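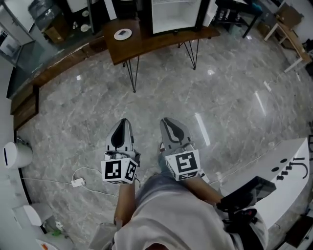
One member asked why the marble floor had to be polished again before the lease review, when the counter front was in greater need of attention. The meeting agreed to take the floor first and the counter in June.

Minutes of the Cokura House common room meeting, Dec 31, 2021

Previous minutes: accepted without change.

Floor. The quote from Janjua is $80 a visit. Two visits approved. Furniture is to be lifted, not dragged, and the table with the hairpin legs needs felt pads under it. Pads to come out of petty cash.

Counter. The brown front panel will be wiped down with the same cleaner as last year. Glass partitions behind it to be done on the same day. A request to repaint the panel in a lighter colour was put to a vote and lost, 5 to 2.

Cabinet with the glass door. Members are asked to close the door after use. Plates go back to the kitchen and should not be left on the table overnight.

Shelves. Cardboard boxes left on the shelves need a name and a date on them. Unlabelled boxes go to the storeroom after 40 days. A member objected that this was too short over the holidays. Left as is.

Bins. Clutov has changed the collection time to early morning, so bins go out the night before. New roster to go up beside the door.

Other business. The Vusari catalogue has metal shelving on special. Deferred until the floor is paid for.

Meeting closed. Next meeting to be advised by email.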